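Notes for open day talk, Tuesday, second part

Good afternoon again. Please wait until the people from the Sulwood tour have sat down.

Now we come to the bench with two arms. Both arms stand on one rail, and they share the same table. Say slowly: today the work is with keyboards and small things.

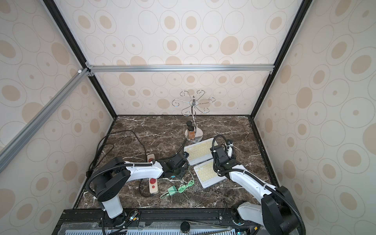 Felicja Jakubowski asked at the morning session why we do not clear the table before each run, and whether a visitor may choose the objects. Answer: yes, visitors may choose, but only from the Cloveck box.

Then mention 614 runs recorded in March. Pause for questions, 3 minutes. Wayne takes the microphone to the back row.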